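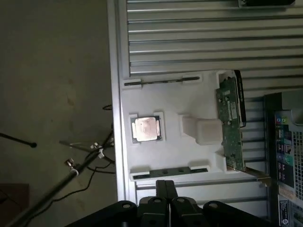 How to Find Out Whether a Robot Arm Can Do Your Bench Work Yet

By Odette Barbier

People write to me fairly often with some version of the same question: can a machine take over the dull jobs in my shop (or my kitchen, or my garage) yet? I would love to give a plain yes or no, but it depends so much on the particular job that the kindest thing I can do is show you how we test one. At our little repair and rebuild shop in Plistville we spent most of September doing this with computer assembly, and the method works just as well for sorting sockets or putting away forks.

Pick one chore and write it down small

"Build a computer" is far too big. So is "empty the dishwasher." Write the chore as a string of single moves, each with a start and a finish you could point to. Ours began like this:

Pick the processor up from the parts tray.
Carry it over to the chassis.
Lower it into the socket.
Let go and back away.

That is four moves, and a person does them without thinking. For an arm, each is its own little project, and you will want to score them separately. When we ran the whole string together we only learned that it had failed, and then we stood there arguing about where!

Give every part a home

If you take just one thing from this page, please take this one. A machine picking from a jumbled bin is having a much harder day than a machine picking from a tray. Use a molded or foam tray with a shaped place for each part, and set it where the arm can reach without stretching. A processor wants a shallow square pocket with raised corners, so that it can't wander. Long thin pieces, such as a bracket or a rod, do well in a groove with a stop at each end. Expansion cards can stand upright in a slot, which leaves a good tall edge to take hold of.

Leave finger room. Our first tray, which we nicknamed Tallby for reasons I no longer remember, held everything beautifully snug, and the gripper could not get its fingers down beside anything. We opened up the gaps and got on much better. Pale trays are nice for spotting dark parts, though do check for glare under your own lamps before you commit to a color.

Fasten down whatever should stay put

Clamp the tray. Clamp the chassis too, or set it against a hard stop. We lost most of a morning to a case that crept away a hair at a time, and I am still a little sore about it. Then run your cables where nobody's feet will find them, and mark the tray's position on the work surface with tape, so you can put it back in the same place tomorrow.

Run it by hand first

Before any software is involved, guide the arm through the moves yourself, slowly. If you can't do the job by steering the gripper, the machine won't manage it on its own either. You'll also find out which moves are awkward. With us it was the processor: picking it up is fair enough, but setting it down square in a socket, with those delicate contacts underneath, is a different matter. Practice with a dead one. I mean that sincerely — keep a drawer of dead ones.

Count properly

Do 100 tries of each move and write down every result, including the ones where somebody bumped the table. Resist the urge to start over after a bad run. Across the whole project our notebook reached 2,183 tries, and the dull middle pages taught us more than the exciting ones.

When you score a try, be strict. A part set down crooked and nudged straight by a helpful human is a miss.

So, can they do it yet?

For picking parts out of a well-made tray and moving them somewhere roomy, I'd say yes, and you could have it going in a shop like ours with some patience. For the close fitting work, seating a processor or sliding a card home and feeling it click, I would still want a person at the bench. We call our setup Skollow, and Skollow fetches while I fit. It's a pleasant way to spend an afternoon.

Household chores are further off, I'm afraid, mostly because kitchens don't come with trays. A drawer of spoons is the jumbled bin all over again. Still, if you have a fussy little job with the same parts each time, do try the steps above. Start with the easiest move on your list and leave the fitting for last.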